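## 4. Setting Up and Caring for the White Top

This section applies to the Pasis work table with the plain white top. The top is 1,538 mm long and ships separately from the legs. If you ordered the Clilthorpe bench with the oak top, skip to Section 5.

### 4.1 Before you start

Clear a patch of floor larger than the top and lay down a blanket or the flattened carton. You will need the hex key from parts bag 392, a spirit level, and a soft cloth. Lifting the top is a job for two people.

**Caution:** Do not slide the top across concrete or tile. The corners chip easily.

### 4.2 Fitting and leveling

1. Lay the top face down on the blanket.
2. Attach the legs and turn every bolt by hand until it catches. Do not tighten yet.
3. With one person at each end, turn the table over and set it on its feet.
4. Check the level along the length, then across the width. Adjust the feet until the bubble sits in the center both ways.
5. Tighten the bolts. Check the level again – tightening can pull one corner down slightly.

### 4.3 First cleaning

The top leaves the factory under a clear film. Peel the film from a corner, pulling low and slow. Any glue left behind comes off with warm water and a drop of dish soap. Wipe with the grain of the cloth folded flat, rinse, and dry. Avoid scouring powder and the green side of kitchen sponges, which will dull the finish for good.

White shows everything, so do the first wipe in daylight if you can.
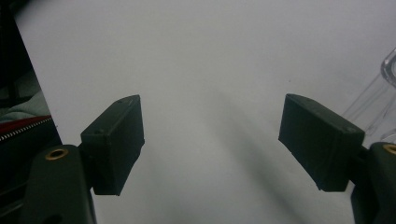 Haiyan Shi wrote to us that a lamp placed low at one end of the table works better than daylight for finding leftover glue, and that she missed a whole strip of it until she tried this in the evening. We have no objection to the lamp. Keep a hot bulb well away from the surface.

**Note:** If you find a mark that does not wash off, stop and read 4.5 before trying anything stronger.

### 4.4 Everyday use

1. Wipe up coffee, ink, and tomato sauce right away. Water can wait a few minutes.
2. Use a cutting mat for knives and a trivet for anything from the stove or oven.
3. Lift things with rough undersides when you move them. Unglazed pottery is the usual cause of gray lines.
4. Look over the surface once a week. The white can read as pale gray in weaker light, so check a doubtful area under a brighter lamp before you start rubbing at it.
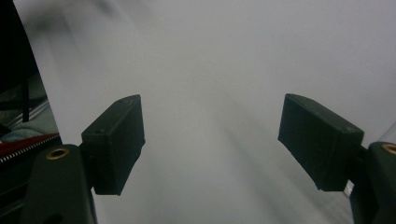

5. Every 3 months, check the bolts and the level. Tables that get pushed around a lot may need it sooner.

### 4.5 Stains and scratches

Start with dish soap. If that fails, make a paste of baking soda and water, dab it on with a fingertip, leave it five minutes, and lift it off with a damp cloth. Do not rub. Pen marks often need a second round.

Light scratches can be covered with the Petrenko touch-up stick in white. Warm the stick in your hand, press it into the scratch, and level it with the edge of a plastic card. Let it set overnight.

Deep chips should be sealed before the table is used near water. Forkus can supply a replacement top on request; have your order number ready.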